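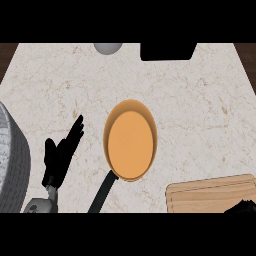

The simulated kitchen counter in Katell, with the left gripper open beside the frying pan.

I'd been promising Pranab Fakir for months that I would come out to Skudthorpe and see what his company has been building, and I finally made it for the open day on 9 May 2021. Resano has the upper floor of a former printing works, up a staircase that I would not want to climb with a robot arm under each one of mine. They had coffee, they had those little almond cookies, and they had a sign-in sheet with 38 names on it already when I got there (I was number 39, and I was on time, so people around here must be very early risers).

If you read my post about the welding fair you know I usually go to these things for the hardware. I like motors and grease and the noise. So I was a little deflated when Pranab told me the main event was software! Katell is a practice kitchen that exists only on a computer. You rent time on it, you get a counter and a pair of simulated arms and a bunch of stuff to pick up, and you use it to work out your robot's moves before you go anywhere near a real stove. The people buying it are mostly small outfits and college labs who have one real robot, or are still saving up for one.

The demo I sat down for was the countertop one, and I have to say the marble is very pretty. It has these thin tan and brown veins running through it, and I asked Pranab if that was just showing off. Partly, he said. But he also told me that camera software can get thrown by a busy surface, so they offer a plain counter for beginners and the veined one for when you're feeling brave. Past the corners you can see some dark wood floor, and I caught myself wondering what the rest of the house was like. I asked. There is no rest of the house. The floor goes out a little way and then it stops, and Kamrul Paul, who built most of it, seemed kind of hurt that I laughed.

Kamrul ran the station. He'd loaded the task they call pan and board, which has a tan-orange frying pan with a long black handle in the middle of the counter and a wooden cutting board down to the right. You have two arms to work with, both with black grippers, and the starter exercise is to get hold of the handle and move the pan over to the board without bumping anything. That sounds like nothing. I've been moving frying pans since I was 7! Well, it took me most of my turn to get the left gripper lined up with the handle, and my first grab closed on plain air. You're looking nearly straight down at the pan, so left and right are easy and height is a guessing game. Kamrul says everybody goes in too high the first time. On my second try I came in too low and shoved the pan across the counter, and a woman behind me said "oh no" very quietly, as if it had been a real one with eggs in it.

What I liked a lot was how quick the reset is. Hit one key and the pan's back where it started and you go again. With the real arm I tried at last year's fair, every flop meant stopping, walking around the table, putting the part back on its mark and waiting for the okay from the guy with the big red button. In Katell I must have wrecked that pan move over and over before my coffee got cold, and nothing was broken except my pride.

There's a big gray basket over on the left side too, with a knitted sort of look to it, and I did ask to try dropping something in. Kamrul pulled up another task for that and let me have a go. Soft things are still the weak spot, and he was upfront about it. The dish towel I picked up behaved like a piece of cardboard, then like a wet fish, then it went through the side of the basket and was gone. He wrote something in a notebook. They're hoping to have better cloth in the August release, but he wouldn't swear to it and I wouldn't either after seeing that towel.

Now for the gripes, because Pranab said I could be as mean as I wanted. The menus are a mess. To switch from one arm to the other you have to go two levels down, and I kept ending up in the lighting settings. There's no undo, only the full reset, so if you've done nine things right and flub the tenth you're starting over (he says that's being worked on, too). And the getting started guide is clearly written by somebody who already knew how to get started. I read the first page twice and still had to ask which key opened the gripper.

I'd also like some sound. I know, I know. But when a gripper touches a pan I want a clank! Kamrul looked at me as though I'd asked for a smell option. A retired machinist at the next station agreed with me, though, and we had a good long talk about how much you can tell about a cut from the noise it makes, and I completely missed the talk on pricing.

So I had to corner Pranab afterward for that. You can buy it by the month or by the year, schools pay less, and the trial is free and includes the pan task but only the plain counter. I don't want to print the dollar amounts, as he told me they're changing soon and I'd just get emails. If you have a real arm at home or at work, ask them first if it's on their list. Mine wasn't, and Kamrul said adding one takes them a while, depending on how good the drawings from the maker are.

Would I pay for it? For my own tinkering, probably not yet. I've got one small arm in the garage and it spends most of its life sorting screws. If I were teaching a class I'd grab the trial tomorrow, menus and all. You could give every kid their own counter and their own pan, and let them crash into things all afternoon.

Practical stuff if you want to go see for yourself. Skudthorpe's parking is terrible on open days, so use the lot behind the bus station and walk up the hill. The staircase really is steep, but there's a freight elevator around back if you ring and wait. Ask for a turn at the end of the afternoon when the line thins out. I went back for a second go right before closing and got the pan onto the cutting board, a little crooked, and Kamrul shook my hand. Pranab sent me home with the rest of the almond cookies.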